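## 3. Materials and Setting

The study of table clearing reported in this section was carried out at the Langat site between September and the close of the observation period. Its purpose was to describe how small spills and displaced tableware are dealt with at shared tables, and in what order.

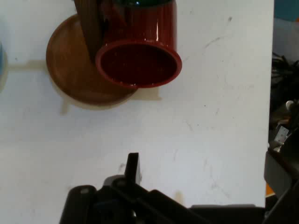

**Figure 2.** Tabletop, coded "cup on side, saucer flat, stain present." A ribbed dark red cup lies over part of a round brown saucer; tan stains are visible on the white surface.

Tables at the site are used for short breaks and are not assigned to particular persons. The cups and saucers are kept on an open shelf and returned to it after washing. No instructions on clearing were posted during the study, and the existing house rules, which ask only that tables be left fit for the next user, were left unchanged.

### 3.1 Unit of analysis

The unit of analysis is the table state, defined as the arrangement of tableware and residue on a table at a single moment. A total of 724 table states were recorded. Of these, 32 were set aside before coding, as the surface could not be judged with confidence. Each remaining state was coded for the position of the cup (upright, on its side, inverted), the position of the saucer (flat, tilted, absent), and the presence of any stain. Where a cup and saucer were in contact, the form of contact was noted separately.

The state shown in Figure 2 belongs to a group that proved difficult to place in the earlier Halley scheme. That scheme treats the cup and its saucer as a single set, which is either "in use" or "put aside." A cup resting on its side over a saucer fits neither term. Under the revised scheme the two objects are coded independently, and their contact is entered as "overlapping." The same approach was taken for cups stacked inside one another and for saucers used as lids.

### 3.2 Coding of stains

Stains were coded by extent and by location with respect to the nearest object. Extent was recorded as spot, smear, or band. In Figure 2 the stain to the left of the saucer was coded as a band and the mark near the mouth of the cup as a smear. Coders were asked not to infer the source of a stain from its closeness to a cup. A tan mark beside an overturned cup may come from that cup, from an earlier user, or from a cloth that spread an older spill, and a single record cannot separate these cases. For the same reason, stains were not coded as wet or dry.

General wear was treated as a distinct category. White tops of the kind used at Langat show gray scuffs and smudges that remain after ordinary wiping. In the first round of coding, such marks were often entered as spots, which raised the stain totals for the most heavily used tables. The coding guide was therefore amended to state that faint gray marks are to be entered under wear unless they adjoin a colored stain. All records coded before the amendment were coded again in full.

### 3.3 Agreement between coders

Each table state was coded by 2 coders working separately. Differences were settled by discussion, and the original codes were kept so that agreement could be calculated on the unrevised entries. Agreement was high for the position of the cup and lower for the extent of stains, where the line between smear and band was the most frequent point of difference. The Bruvidton guidelines, which set a minimum length for a band, were considered for adoption but were found to depend on a measured scale that was not available for every table.

### 3.4 Storage and access

Records are held in the Jitisier archive, which can accept up to 2000 entries under the present agreement. The coding guide, in the version dated 20 March 2020, is stored with them. Requests for access should state the categories required. Records set aside before coding are kept apart from the main set and are not included in the results reported in Section 4.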